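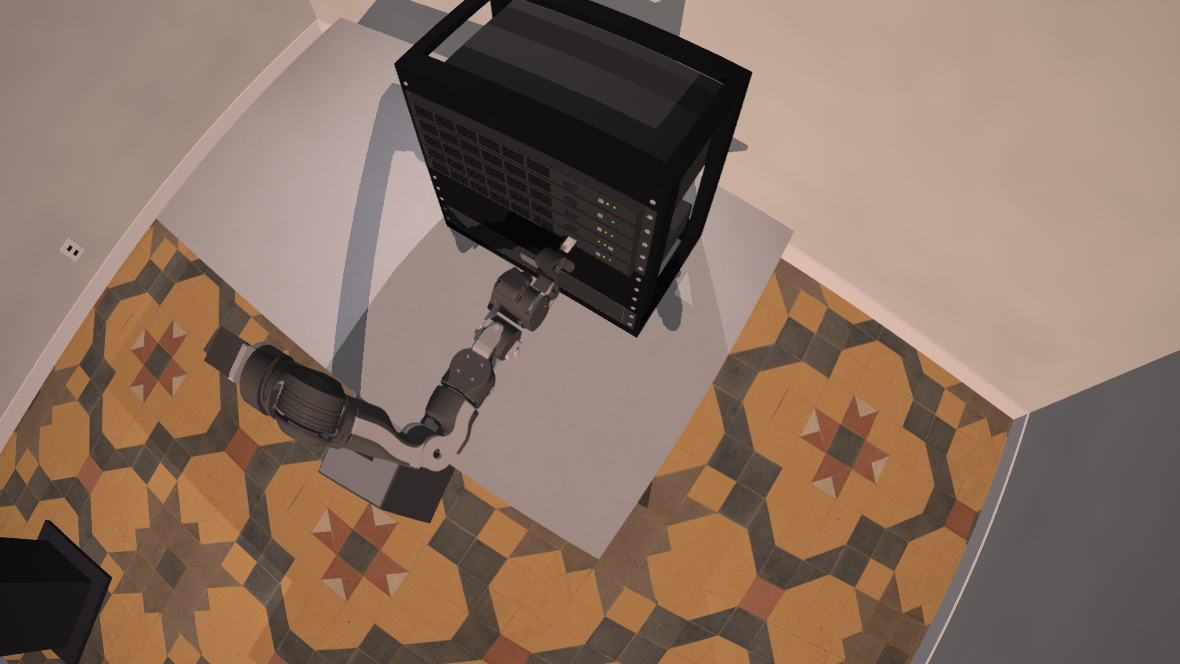
Tinis Rack Service Arm

Product code 3158

The Tinis is a fixed-base arm for front-of-rack work: swapping drive carriers, pressing recessed buttons and seating blanking panels. Biston supplies it with a gripper, a controller and the Brastar task planner.

What it can do now

Drive swaps are the supported task. The planner is given a bay number, lines the gripper up with the carrier and pulls it straight out. Allow 60 seconds per swap. If the pull force rises above the set limit, the arm stops, holds position and raises a ticket.

What it cannot do yet

Cabling is not supported. Loose patch leads still defeat the planner, and rail-mounted servers are too heavy for the gripper. A technician is needed for both. Status lights are read for colour only – blink codes are ignored.

Simulation

Each rack layout is run 1000 times in the Thaweesak simulator before the arm is cleared for live use. Open-frame racks and racks with the door removed are accepted. Closed doors are due in the July release.

Service

Grease the elbow and wrist joints every 2000 hours. Fingertips are a wear part and are sold in pairs.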